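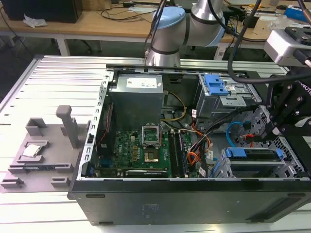

Forough Pakzad
Technical editor, machine quilting and embroidery

The Werko open day ran on a Tuesday in March at the Cusham plant. Visitors went through in groups of 12, starting at the hoop molding line and ending in the sample room.

Werko molds its embroidery hoops in two halves. Inner and outer rings come off separate presses and are matched by batch number before the screw is fitted. Flatness is checked on a granite plate. The guide gave the limit for the large hoop but I did not write it down, and the handout lists only part numbers.

The sample room had four machines stitching the Lellero block set on cotton with 80/20 batting. Tension was set slightly loose on top. The Varma 911, the widest model on show, held registration across six hoopings of a continuous border, with one visible step at the second join. The operator re-marked the center line and used a printed template for the rest.

Thread changes were slow on all four. Bobbin access on the 911 requires removing the hoop, a nuisance on a full-size quilt.

Hoop clips are sold at the front desk, cash or card. Parking is behind the dye house, and the entrance for the tour is on the canal side. The next open day had no date posted when I left.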